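Search this community
Search

Oiling a beech worktop: how long between coats, and is sanding needed each time?

Posted by Shivam Malhotra, September
2 replies

I have a solid wood top, beech as far as I can tell, made of narrow strips glued side by side. It was sold by Clallier as unfinished. It is 52 mm shorter than the wall it sits against, so one end grain face is exposed and will need treating as well.

I put on a first coat of Danish oil on Tuesday evening with a cotton cloth. By the next morning some strips had a slight sheen and others looked as if they had never been touched. The surface also feels rougher than it did bare. The tin says to recoat after a few hours but does not say what to do about the roughness.

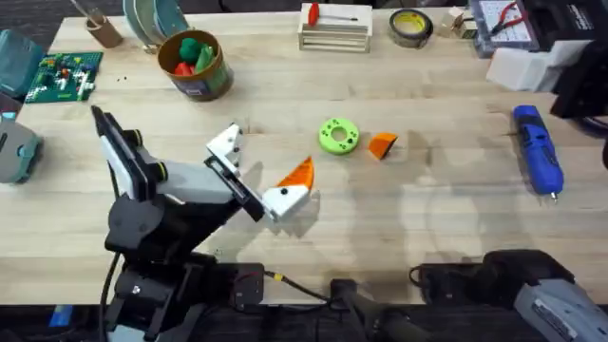

What I would like to know is whether the dull strips need extra oil on their own, or whether they will catch up over later coats. I would also like to know if I should sand back to bare wood before going further. I have 100 grit and 240 grit paper in the house and no power sander. The top is for general use, no food preparation, and the room is unheated at night.

14 people found this useful

Dilani Begum replied:

The uneven sheen is normal on a top made of strips. Each strip comes from a different board, and the grain meets the surface at a different angle, so some take up more oil than others. Do not spot-treat the dull ones. Coat the whole top and the difference will reduce by the third coat.

The roughness is raised grain. Fibres that were flattened by the factory sanding have swelled and stood up. You do not need to go back to bare wood. Once the coat is fully dry, rub lightly along the grain with the 240, using hand pressure only, and wipe off the dust with a cloth that leaves no lint. Leave the 100 in the drawer. It will cut scratches that the next coat will make darker and easier to see.
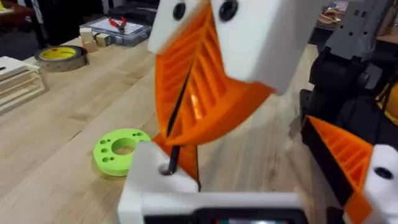
Drying time depends on temperature far more than on the figure printed on the tin. In an unheated room in autumn I would allow a full day between coats. A simple test is to press a piece of plain paper on the surface for a minute — if it picks up any oil, wait longer. Recoating over a soft layer gives a gummy film which will not harden properly, and the only cure is white spirit and a lot of rubbing.

Method for each coat:

Apply a thin layer along the grain.
Leave for 10 minutes.
Wipe off everything that has not soaked in, then go over it again with a dry cloth.

Treat the exposed end grain before the face each time. It drinks oil, so keep it wet until it stops taking any, then wipe. Do the underside too if you can reach it, at least 2 coats. A top sealed on one side only will take up moisture unevenly and may cup.

Lay used cloths out flat outdoors to dry. Oily rags left in a heap can heat up and catch fire by themselves.

9 people found this useful

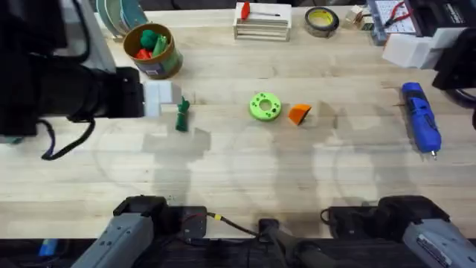 Paul replied:

Agree with most of that. I use Skorkar hard wax oil on mine and would not go back to Danish, two coats and finished. You can't easily switch now though, as it wants bare wood under it.

Not sure the underside matters much on a thick top. Mine was never done and it is still flat. Check the fixings as well, the holes in the brackets should be slotted so the wood can move across its width.

1 person found this useful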